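Tobiloba Dauda
Thread on Tosham v Anside, second half mostly. I had it on at normal speed once and then went back through the set pieces. Numbers where I have them, opinion where I don't.

1/ Tosham set up 4-4-2 without the ball and 3-2-5 with it. The left back tucks in next to the two center backs, the right back goes all the way up. Same shape as the last home game, same personnel except in goal.

2/ Anside pressed it man for man for the first 12 minutes and then stopped. I think that was planned. The two forwards dropped onto the Tosham pivots and left the center backs alone on the ball.

3/ Result: a lot of sideways passing. Obinna Adeleke had more touches than anyone on the field before the break and very few of them went forward. That isn't a criticism of him. The lane into the striker was closed and he read it correctly.
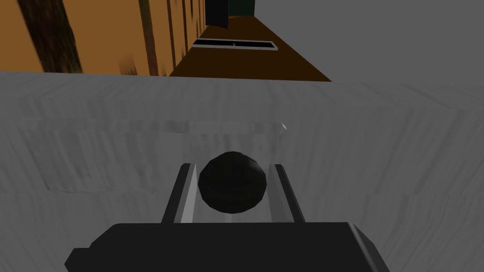 4/ The change at halftime was small. Adeleke started receiving on the half turn, five yards higher, with his back shoulder open to the right. The nearest Anside forward now had to choose between him and the center back.

5/ He chose wrong twice in a row. The second one led to the corner, and the corner led to the goal.

6/ On the corner. Anside defend these with a zonal line of five on the six-yard box and three blockers in front. Near post is covered by Garba Ogundipe, who is their best header of the ball.

7/ Tosham put two runners on Ogundipe's toes and sent the ball over him, to the back edge of the line, where the last zonal man is usually a winger. Ezekiel Begay started outside the box and arrived unmarked. Header down, 1-0, 60 minutes.

8/ You can call that a marking error. I'd call it a structural one. A line of five can't cover that much width if the first man is pinned and the second man steps up to help him.
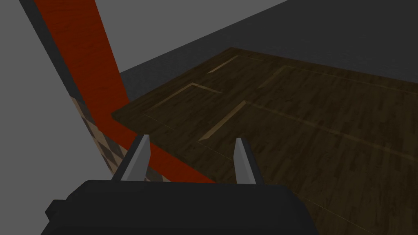 Thread last edited Saturday, December 13, 2025

9/ Correction to post 7: I first had the header down as Sani's. It was Begay. Sani was the second runner at the near post.

10/ Now the disallowed equalizer, which is what most of the replies are about. The ball goes wide, comes back in low, and is turned in from close range. The flag stays down. The check takes long enough that the keeper goes over for a drink.

11/ The decision was offside against the player standing in front of the keeper, for blocking his view. He didn't touch the ball. Under the law he doesn't have to. The question is whether he was clearly in the line of sight when the shot was struck.

12/ From the main camera he looks a yard to the side. From behind the goal he looks directly in the way. I trust the second angle more for this, but neither of them is the keeper's view, and the keeper's view is what the law asks about.

13/ So I have it as a defensible call, reached slowly. If it had been given as a goal on the field and left alone I would have said the same thing. Both clubs will keep hold of whichever angle suits them.

14/ What did matter is that Anside lost their shape in the restart. They went to a back three straight away, which left Ogundipe defending the whole right channel on his own. He'd been carrying a knock since before the break.

15/ Second goal comes down that side. Throw-in, flick, cutback, Obinna Sani from 12 yards with his weaker foot. 2-0, and no real chances after it at either end. 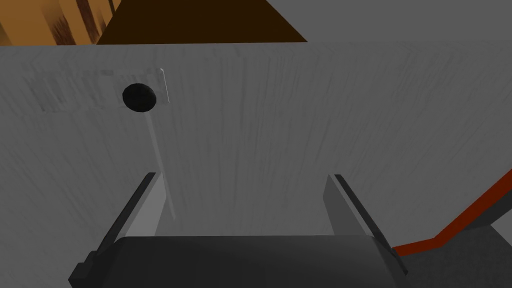 16/ Someone asked about the substitutions. Tosham made two, both like for like. Anside made all of theirs in one window after the second goal, which I never like. You give up any chance of fixing the thing you just broke.

17/ Someone else asked for my ratings. Adeleke 8, Begay 7, Sani 7, Ogundipe 6. The 6 is harsh on a man playing hurt - he won nearly everything in the air that was near enough to contest.

18/ Table: Tosham go second. Anside stay where they were, 6 points off the playoff places with a game in hand. That game is away at Ekpo, on a narrow field, and I'd expect them to go back to a flat four for it.

19/ Full replay is on Huduveo if you have the league pass. The corner routine is worth watching with the sound off. Watch the two runners, and leave the ball until the end.

20/ I'll do the Ekpo game in the same format. Replies are open, but I'm done on the offside.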